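A thread on matching two monitors of the same model, bought together, that have never looked the same. Long, mostly measurements. Mute if you don't care about gray.

1/
The setup: two Tralton 27-inch panels side by side, one desk, one graphics card, same cable type. Both at factory reset. Drag a window with a light gray background from left to right and it changes color at the bezel. The left one goes slightly pink. The right one goes slightly green and a bit dimmer.

2/
Two common answers online: "set both to the same numbers in the menu" and "buy better monitors." The first does nothing. The menu numbers are positions on a scale inside that one unit. Brightness 60 on one panel has no fixed relationship to brightness 60 on another, even from the same carton.

3/
First readings, both menus at identical settings, full white patch, center of screen. Left: 209 cd/m². Right: 183 cd/m². That's a 12 percent drop. Switching from one to the other on a white page, I notice it right away. On dark pages I mostly don't.

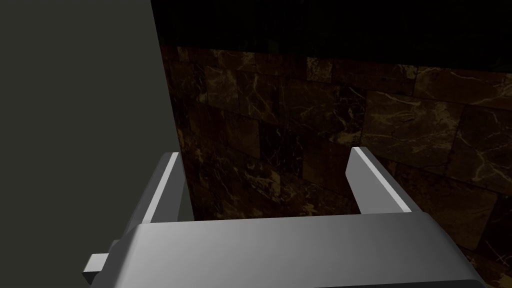 4/
Warm-up. Leave the panels on before you measure anything. I logged white every five minutes from a cold start and both drifted down before they settled. On these it takes 40 minutes. My first set of readings was taken with the left panel cold and the right one already warm, and I had to throw the lot away. The numbers in post 3 are from the second set.

5/
Turn off everything that thinks. Ambient light sensor, dynamic contrast, eco mode, night tint in the OS, and whatever the vendor calls its "scene enhancement." On the Tralton there are two separate eco settings in two separate menus. The second one is under Information, where I would not have looked without the manual.

6/
Meter: a Jaseteo colorimeter, the cheap one with the counterweight on the cable. It sits flat if you tilt the monitor back a little. If light leaks in around the edge, your blacks will read high and the software will build a curve on top of a bad number. Check by reading black with the room lights on, then off. The two should agree.

7/
Software: Dirneo, free version. The interface is ugly and the defaults are fine, except that it picks the wrong display type. Choose the backlight type from your spec sheet. With the generic setting my white point came out visibly blue, and I spent an evening blaming the panel.

8/
Order of work matters here. Hardware controls first, software second. Get brightness and the red, green and blue gains as close as you can in the monitor's own menu, then let the profile fix what remains. Do it the other way and the profile has to throw away levels to make up the difference, and you get banding in smooth gradients.

9/
Always match down. The dimmer panel sets the ceiling. I wanted both at 200. The right one would not get there once the green gain was pulled back to neutral, so both are now at 160, and for a desk next to a window that has been enough.

10/
What to judge by eye once the numbers agree. Skip photos of faces and sunsets, because you'll forgive almost anything in those. Use large areas of dull neutral tone with soft shading. A color cast has nowhere to hide there. 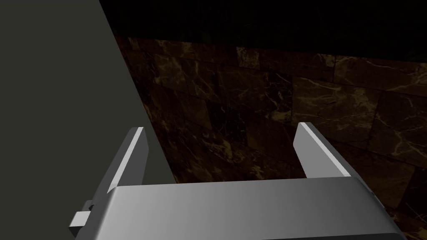
Light to mid gray, brighter toward the center and right, dark band at the bottom edge.

11/
Put the same file on both screens, full size, and stand back. From a normal seat you see the inner edges at an angle, and an angle shift looks just like a calibration error. I moved my chair to face each panel in turn and half of what I thought was left to fix went away.

12/
Which brings up uniformity. No profile can fix it. I read nine spots on each panel. The left one is decent everywhere except the lower right corner. The right one falls off down the whole left side, exactly the side that meets the other monitor. So I swapped them. Free, took ten minutes, and helped more than the second calibration run.

13/
(From here on "left" and "right" still mean the original positions. Sorry. All my notes are labeled that way and I'm not redoing the spreadsheet.)

14/
Gamma. Both claim 2.2. The left one measures close to it through the whole range. The right one is fine from mid gray up and runs dark in the shadows, so anything near black gets pushed together. If you only ever check white and mid gray you will miss this. Read at least the bottom ten percent in small steps.

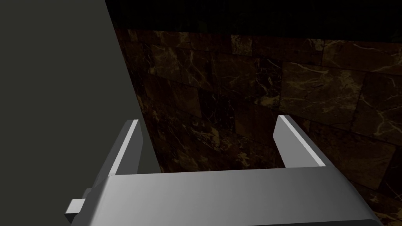
The fix was in the menu, under a setting named "Black Tuner" that had shipped at different values on the two units. I have no explanation for that. After a factory reset they still come back different, so the default must be stored per unit. Setting both to the middle closed most of the gap and the profile took care of the rest.

15/
A word on white point. The usual target is D65. If your two panels have different backlights, hitting the same coordinates on both can still look wrong, and the sane thing is to shift one by eye until a white window matches, then save that as the target. Purists object. The meter is reporting what a standard observer would see, and the standard observer doesn't sit at my desk.

16/
In my case both backlights are the same type and the coordinates were good enough. I tried the visual match anyway, three times at different hours, and got three different answers. That tells you how steady my eye is. I kept the meter's version.

17/
Room light does more than I had assumed. The apartment is on Bošković Street, west side, and after four in the afternoon the wall behind the desk turns orange. With the wall lit up like that, a perfectly neutral screen looks blue. I now close the blind and use one lamp behind the monitors – plain white bulb, pointed at the wall, never at the screens.
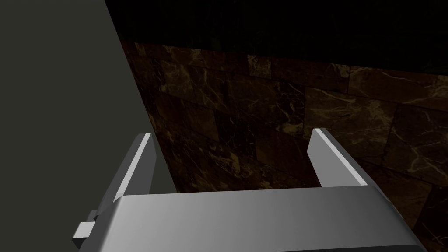
The lamp also made the contrast between the panels and the wall less harsh at night, so I stopped fiddling with brightness after dark. Before that I was changing it twice a day, and every change meant the profile was off by some amount I hadn't measured.

18/
Profiles and apps. An operating system profile has two parts: a curve loaded into the graphics card, which affects everything, and a description of the screen's colors, which only color-managed programs read. If your desktop matches and one particular program doesn't, that program is ignoring the second part. Recalibrating won't help. Look for a color management switch in its preferences.

19/
Also check that the curve survives sleep. On my machine it loads at login and then quietly drops off the second display after the computer wakes up. Dirneo has a small loader that reapplies it. It's off by default. Turn it on.

20/
Results, after warm-up, full white: the two panels are within 2 cd/m² of each other. A gray window dragged across the bezel still changes a tiny bit if I look for it. In normal work I don't see it.

21/
How often to redo it: I plan to check white on both every couple of months and only run the full profile if one has moved. The full run is slow with a cheap meter, mostly in the dark patches, where it takes several readings and averages them.

22/
Things I haven't tried: a hood, a DisplayPort cable on the right panel in place of HDMI, and the monitor's own six-axis color controls. The manual gives those one sentence and a diagram of the power button.

23/
If anyone has the same Tralton model, please post what your "Black Tuner" resets to. Mine are 45 and 60.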